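Captain for the Luvemholm match – batsman or all-rounder?

longoff_5
27th February
Hello all. I have 3 free changes left in our league and I cannot decide on the captain for Luvemholm against Plelidach. Everybody in my group takes the Plelidach opener. I think the all-rounder is a better choice, he bats at four and he will bowl his full overs. What do you think?

maidenover
Opener, no question. Luvemholm made 197 in the last match on that ground and lost. The boundary on the pavilion side is very short. Bowlers will suffer and your all-rounder will lose economy points.

tapeball_uncle
I do not agree with maidenover. The 197 was on a fresh pitch. Now they use the same strip for the second time, and the ball will stop a little. I have seen this ground in February, it gets slow after the tenth over.

maidenover
Slow for spin, yes. But he bowls medium pace.

tapeball_uncle
He bowls cutters. Cutters are good on a slow pitch. Please look at his wickets from last season before you write this.

longoff_5
Thank you both. I must also say that the points are different in our league. We get 5 extra for each catch and he fields at slip.
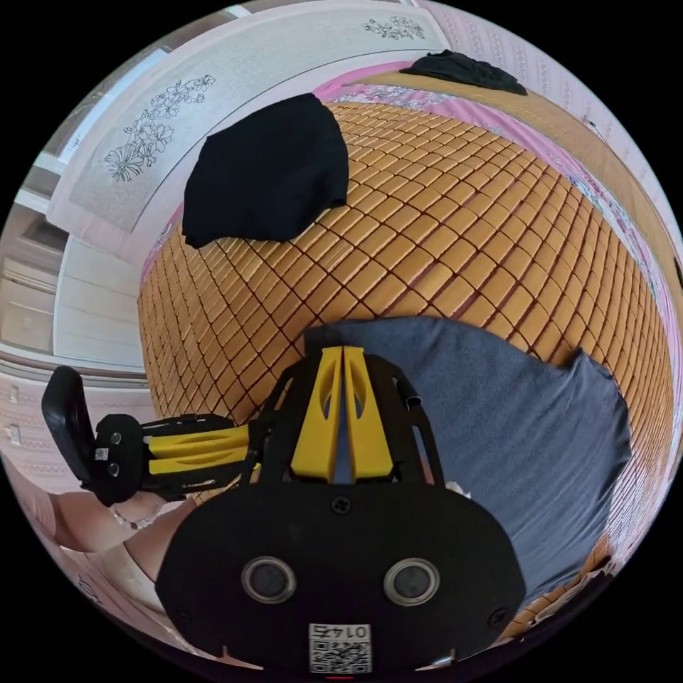
Hand-held gripper over a tiled sleeping mat on a bed

vass_end
I play in the same league as longoff_5. The catch points help, but a captain who makes 100 wins you the whole week, and only an opener has enough time for this. I had an all-rounder as captain the last two rounds and I went down the table both times.

tapeball_uncle
Two rounds is a small sample, my friend.

vass_end
It was enough for me :)

maidenover
Has somebody heard about the toss? At the Vass ground they always bowl first, but I don't know the habit in Luvemholm. If Plelidach chases, I would maybe change my opinion – a small target is bad for the number four, he may not bat at all.

longoff_5
Good point, I did not think of it. I will wait for the toss and then choose. For the moment I put the all-rounder as captain and the opener as vice-captain.

tapeball_uncle
Correct decision. Don't forget that the changes close when the first ball is bowled, the toss does not matter for this.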